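Informe de avance: equipamiento para la captura de datos con pinzas manuales
Proyecto Okivden
12 de agosto de 2022
Preparado por: Rekha Singhal
Dirigido a: Deming Song, Dixit

Estado general

La primera fase de compras está cerrada y la segunda se encuentra en planificación. Este informe recoge lo gastado hasta ahora, lo que falta por comprar y tres decisiones que necesitamos de Dixit antes de comprometer más fondos. Las cifras corresponden a los pedidos confirmados; los portes y aduanas del último envío de Zavlow todavía no se han facturado.

El trabajo de captura comenzó en febrero con dos pinzas manuales prestadas y un visor de segunda mano. Hoy la sala funciona con material propio. Hemos grabado 1255 demostraciones válidas, casi todas de tareas de mesa: llevar piezas a una bandeja, retirarlas y ordenarlas en un estante.

Compras realizadas

Las pinzas se encargaron a Zavlow. El precio por unidad quedó dentro de lo previsto, pero el plazo de entrega pasó de cuatro a siete semanas. Las almohadillas de los dedos se piden aparte y se gastan antes de lo que indicaba el proveedor. Hemos consumido 42 juegos desde el inicio, y en el presupuesto original solo figuraba una partida pequeña para repuestos. Proponemos tratarlas como consumible mensual.

Los visores se compraron a Deditz, con garantía de un año. Un equipo se devolvió por un fallo de la correa y fue sustituido sin coste.

La instalación eléctrica es el punto más flojo. La sala se planificó como oficina y la toma de corriente se resuelve con regletas y cables por el suelo, junto a las mesas. Cada cambio de puesto obliga a mover adaptadores y a revisar las conexiones de los equipos que se apoyan en el suelo. Es trabajo que no estaba presupuestado y que recae en las mismas personas que graban. 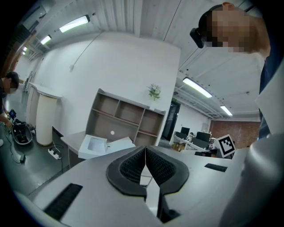
Necesidades para la segunda fase

Pinzas. Pedimos dos unidades adicionales. Con ellas se podría mantener un puesto activo mientras otro se calibra. Si el pedido sale este mes, las tendríamos antes de ampliar el catálogo de tareas.

Canalización de cables. Hemos solicitado oferta para un canal de suelo y tomas fijas en cada mesa. El importe depende de si la obra se hace de una vez o por zonas — la primera opción es más barata, pero detiene las grabaciones unos días.

Marcadores y soportes. Los marcadores de referencia se imprimen en la oficina y el gasto es mínimo. Los soportes sí conviene comprarlos, porque los actuales se desplazan con facilidad y hay que repetir la calibración. Calculamos 158 euros para todos.

Mobiliario. No se pide nada nuevo. Las mesas y estanterías existentes sirven para las tareas previstas hasta final de año.

Desviaciones

El retraso de Zavlow nos costó tres semanas de captura con un solo puesto. Se recuperó en parte alargando los turnos, lo que aumentó la partida de personal. La partida de visores quedó por debajo de lo estimado y compensa casi la mitad de ese exceso. El resto lo cubriríamos con la reserva para imprevistos, si se autoriza.

Decisiones que solicitamos

Autorizar el pedido de las pinzas adicionales con el mismo proveedor, sin abrir una nueva comparación de precios.

Crear una partida mensual para almohadillas y otros repuestos.

Indicar si la canalización de cables debe cargarse a Okivden o al mantenimiento general del edificio. Deming Song planteó esta duda en la última revisión y sigue sin respuesta.

Las ofertas de Zavlow y de la empresa instaladora se envían en un anexo aparte. La de Zavlow caduca a los treinta días de su emisión.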